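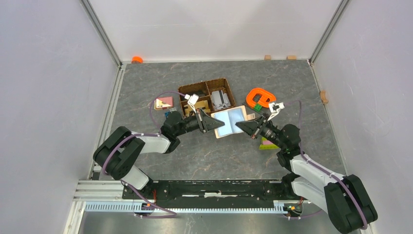

4.2 双腕作業環境とデータ収集手順

読了時間:4分

図3 双腕収集セルの作業面。左右のグリッパがタブレットを挟んで向かい合う。

本節では、提案手法Pleditzの評価に用いた双腕作業環境と、実演データの収集手順を述べる。作業セルは左・奥・右の三面を白色の壁で囲い、作業面には灰色の大理石調の面を用いた。2本のアームは共通の水平レール上に設置し、各アームのグリッパ近傍に小型カメラを取り付けた(図3)。方策への入力は、左右の手先カメラ画像、固定視点の画像、および両腕の関節角とグリッパ開度である。固定視点の画像は方策の学習時にのみ補助入力として与える条件と、推論時にも与える条件の二通りを比較した。

対象とする作業は、作業面中央に置かれたタブレットの協調把持と再配置である。タブレットは薄く、平面上に置かれた状態では片腕による把持が安定しにくい。そのため、両側面から指を接近させ、左右の接触時刻の差を抑えたうえで持ち上げる動作が求められる。初期姿勢は試行ごとに作業面内で回転させ、周囲には仕切り付きの段ボール箱、クランプ、小型の木製ブロックなどの妨害物体を配置した。妨害物体の種類と位置は、収集セッションの開始時に配置表に従って変更し、セッション内では固定とした。

実演は遠隔操作により取得した。操作者は左右の操作端末を同時に用い、接近、接触、持ち上げ、配置の四段階を中断なく実行する。訓練用として300エピソードを収集し、うち86エピソードでは意図的に片側の接触を遅らせ、その後に回復動作を行わせた。以下、これを回復実演と呼ぶ。回復実演を除いた条件との比較は5.1節に示す。各エピソードの段階境界は、グリッパ開度と手先速度のしきい値により自動で付与し、境界が検出されなかったものについては目視で修正した。

時刻同期には、Mendis記録モジュールを用いた。画像と関節角は異なる周期で到着するため、画像の取得時刻を基準として関節角を線形補間し、対応付けを行った。画像の欠落が連続したエピソードは訓練集合に含めず、同一の初期配置で再収集した。記録形式および前処理はZotettiの定義に準拠し、変換時に左右の手先座標系を共通の基準座標系へ統一した。

方策の出力は、左右それぞれの目標関節角とグリッパ開度を並べた行動系列である。予備実験では左右を独立に予測する構成も検討したが、片腕が先に接触した場合にタブレットが反対側へ押し出される失敗が多く、以降の実験では両腕の行動を単一の復号器で同時に予測する構成を採用した。系列の重複区間には指数重みによる平均化を適用する。ただし、接触段階では平均化が応答の遅れにつながるため、重みの減衰を大きく設定した。減衰係数は検証用の配置で決定し、評価時には変更していない。

評価では、訓練に含まれない17種類の初期配置を用いた。成功の判定条件は、タブレットが作業面から離れ、両グリッパに保持されたまま目標領域へ移動し、落下を伴わずに置かれることである。妨害物体との接触は失敗とせず、別の指標として記録した。比較手法であるMarinoについても、同一の訓練集合と評価配置を用い、観測の解像度および制御周期を一致させた。判定は手法名を伏せた録画に対して行い、判定が分かれた試行はArrudaが再確認した。

なお、本環境では壁面により背景の変動が抑えられており、得られた結果を開放的な作業空間へ直接一般化することはできない。照明条件についても収集時と評価時で同一とした。背景および照明を変更した場合の挙動は、6節で限定的に検討する。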